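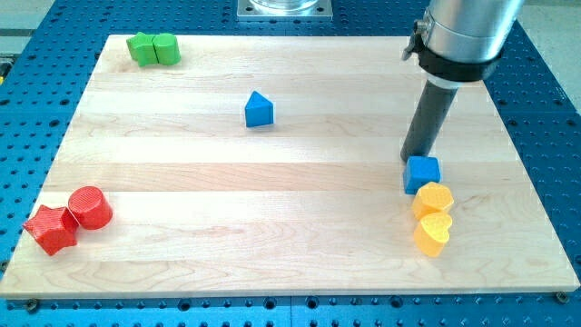
Keeping the sorting cell honest

The maintenance log for the pick-and-sort cell at Otitz runs to 431 entries. Most of them are one line long. A typical August entry reads "board reseated, touch-off repeated, OK", and it accounts for forty minutes of somebody's morning.

The cell handles small printed blocks on a pale maple board laid over a blue perforated table. The blocks come in red, green, blue and yellow, in shapes that include a star, a heart, a hexagon and a plain cube. None is hard to pick up alone. The awkward cases are blocks that touch, where the tool has to come down on one without disturbing its neighbour.

The board is the first thing checked. Maple moves with humidity, and a plank that has lifted slightly at a seam will throw off every approach height near it. Zurano, the integrator that commissioned the cell, specified a flatness check every 500 cycles. The crew at Otitz does it every morning at 7:30, before the heating has warmed the room, and again if the log shows two missed picks in a row. A straightedge goes across the seams and along them, and a feeler gauge goes under any gap.

Screw heads at the near edge are checked by hand with a short key. Overtightening is the more common fault. A board under strain bows in the middle, and the bow does not show until the tool reaches the centre and stops high.

Next comes the tool. The dark grey gripper hangs beneath a brushed silver housing, with a black clamp band around the lower part of the housing and a small latch at the side. Changing the tool is quick. Getting it back to the same place is slower, and the band is where most of the trouble starts. Dust on the mating faces will tilt the tool by an amount too small to see. The faces are wiped with a lint-free cloth, the latch is closed, opened and closed again, and the tool is turned gently by hand to feel for play.

Touch-off follows. The arm is jogged to a point just above a reference block, normally a cube, and lowered in small steps until a paper strip drags. The reading is written down next to the previous one. A difference of a tenth of a millimetre is accepted. Anything larger sends the technician back to the clamp.

The Wisska controller stores the touch-off value with the tool number, and for the first year this caused a recurring fault. Reloading a saved program also reloaded the old offset, so the arm would run perfectly in the morning and land high after lunch. The fix was to keep the offset in a separate table. It took 87 log entries to find.

Printed blocks wear as well. Layer ridges on the sides give the tool some purchase when new, then polish down with handling. The crew keeps a spare set in a drawer and swaps out any block that slips twice in a shift. Replacements are printed from the original files at the original layer height – an early batch at a finer setting looked better and slipped more often.

Lighting gets less attention than it should. Stergiou, which supplied the vision package, recommends recalibrating colour after any lamp change. Pale wood under bright, even light can wash out, and a threshold set in dimmer conditions will then start to lose the edges of the yellow shapes. Calibration uses one block of each colour, placed singly and well apart. The whole procedure takes ten minutes.

The last item on the sheet is a slow run at reduced speed, with one hand near the stop. The arm visits each block, hovers, and moves on without closing. Hover height is judged by eye at every position, including the clusters. If one position looks lower than the rest, the straightedge comes out again.

The longest stretch without an unplanned stop is 1,653 cycles. It ended with a loose table screw.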